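The **paper cup** is a disposable drinking vessel made from paperboard, usually lined with a thin layer of plastic or wax so that liquid does not soak through. It is used for hot and cold drinks in offices, hospitals, schools, trains and cafés.

## History

Early paper cups were folded or rolled by hand and held water for only a short time. They spread in the early twentieth century, when shared metal cups at public taps and on railways came to be seen as a danger to health. Waxed cups followed, and later plastic-lined ones, which could hold hot drinks without softening.

In the town of Nascombe a cup works opened beside the canal and at its height employed 70 people. Its best-known line, the Miranda, was a plain white cup sold in sleeves to hospitals and works canteens. Production moved to Plultthorpe after a fire one November, and the Nascombe building is now used as storage.

## Manufacture

Board is printed first, if it is to be printed at all, and then cut into fan-shaped blanks. Each blank is wrapped round a tapered form and its side seam sealed with heat. A round base is pressed in and the lower edge folded over it. Last of all the rim is rolled outwards, which stiffens the cup and makes it more comfortable to drink from.

The Miranda was made in 3 sizes and packed in cartons of 900. Double-walled cups, with an air gap between the layers, were added later for tea and coffee.

## Disposal

The lining is hard to separate from the board, so many paper mills will not take used cups. Some councils collect them apart from other paper – Dasusville has done so for six years – and send them to mills with the right equipment. Cups lined with plant-based plastic generally need industrial composting and break down slowly in a garden heap.

## Gallery

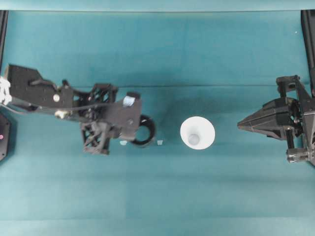
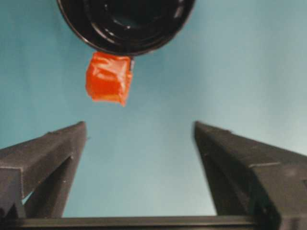
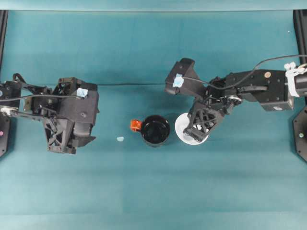 ## Comments on this article

A reader in Plultthorpe writes that the section on manufacture leaves out the wax dip, which the works kept for its cold drinks cups long after the hot ones had gone over to plastic. The dipped cups had a cloudy look and left a film on the fingers, and the reader would like to see them given a paragraph of their own.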